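Atelier Duscombe : les essais de pinces continuent

Le comparatif lancé en août entre les pinces Onex et Rees se poursuit sur le poste à deux bras. Après les boîtes et les flacons, Elie Tannous est passé aux objets souples, en commençant par le câble enroulé. La consigne tient en une ligne : saisir le rouleau au milieu de la table, le soulever, le reposer sans le défaire.
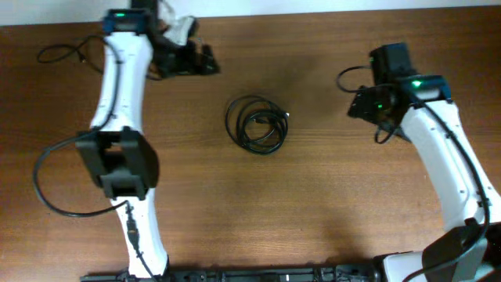

Le poste à deux bras, avec le câble noir au centre de la table.

Chaque série compte 43 prises, et le rouleau est déplacé de quelques centimètres entre deux essais. Nous en sommes à 615 prises enregistrées, toutes pinces confondues. Les premiers relevés montrent surtout des écarts à l'approche : quand un doigt arrive trop haut, il pousse les boucles et la prise est notée comme manquée, même si le câble finit par être soulevé.

Iestyn Bowen s'occupe des caméras de poignet. Les reflets sur le bois verni gênent encore la détection – il compte essayer un éclairage plus diffus avant de toucher aux réglages d'exposition.

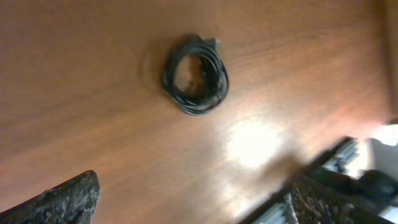

Vue depuis le poignet : les deux doigts, le reflet sur la table et le câble.

La prochaine série portera sur 5 câbles de longueurs différentes. Les fichiers de mesure sont dans le dossier Famedthorpe, sur le serveur commun. Pour réserver le poste, voir avec Elie.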